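Features > Makers > Interviews

Réjean Doucette has been putting things into bags for other people for most of his working life, and he still gets excited about it. "Give me a paper bag and a table and I'm happy," he says. "I could do it all afternoon."

He started behind the counter at Maltero, a coffee shop with a gift shelf by the door, and it was the shelf that hooked him. Customers would pick out a tumbler and a little pouch and then stand there holding them. "They didn't know what came next. I did! I'd have the bag open before they asked."

These days he runs Pavo, a small shop that makes up gift bags for birthdays, office parties and the odd wedding. He has made more than 2000 of them, and every one began with the same step, which he calls the spread. Everything that might go in gets laid out flat, with the bag standing open beside it.
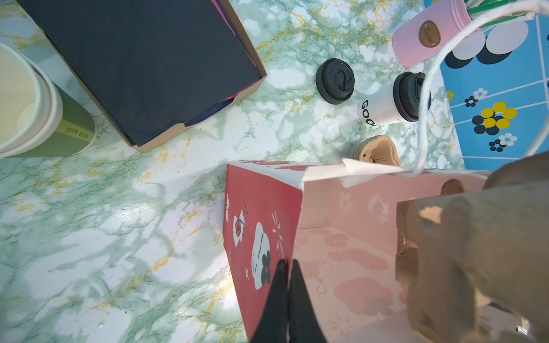 Cups, a tan pouch and a pink "Sweet" tumbler laid out beside an open gift bag.

"You have to see it all at once," Doucette says. "People reach into a shopping bag and pull things out one by one, and that's how you end up with the heavy thing on top of the nice thing." He likes a pale surface for this, marble pattern if he can get it, so that a black lid or a bit of gold doesn't get lost.

He is a great believer in the ordinary paper cup. His first big order, from an office called Fehr, was for 60 bags built around coffee, and he learned on that job that a cup is a present and a box at the same time. You can fill it with candy or a rolled-up pair of socks – he once got a whole scarf into one – and the lid keeps everything where you put it.

Lids are a subject all their own. Should they go on the cup or travel separately? Doucette has changed his mind on this 3 times. At the moment he is in favor of separately, provided the lid goes in flat and early. "On the cup, it pops off the minute somebody swings the bag. And somebody always swings the bag."

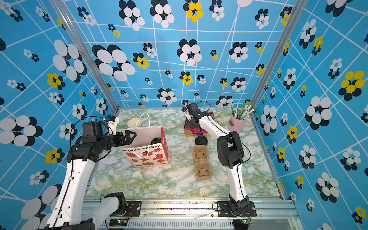
The "Happy Every Day" bag, with a round black lid inside.

Then there is the bag itself. He loves a cheerful one and has no patience with the idea that a gift bag should be tasteful. Cartoons, bows, a solid red side, a few friendly words across the top: all fine by him. "It's going to sit on somebody's desk for a week. Let it be fun to look at."

What he does care about is the top edge. A bag that folds in on itself will catch every single thing you try to lower into it, so he gets the mouth properly open first and holds the rim while he fills. He picked up the habit in January, in the middle of a rush for a bakery called Tivell, when he was working with 2 helpers and the bags kept closing up on them. "One holds, one fills. We were twice as fast and we stopped swearing." 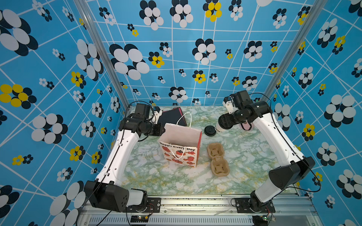 Handles are the other thing Doucette checks before he buys a stack of bags. He gives them a good tug in the store, and yes, he has been asked to stop. Twisted white rope, like the pair on the "Happy Every Day" bag, is his favorite kind, with one loop standing up over the opening and the other hanging down the front while you work. Flat ribbon looks lovely, he says, but it slides into the bag and you spend your time fishing it out.

He fills from the bottom in a set order: boxes against the side, cups next, soft things in the gaps. Tissue goes in last and he uses very little of it. A tumbler can poke out of the top if it wants to, especially a pretty one.

Does he ever get bags himself? "My sister gives me one every birthday," he says, laughing. "It's always packed terribly. I take everything out, I put it back in properly, and then I say thank you."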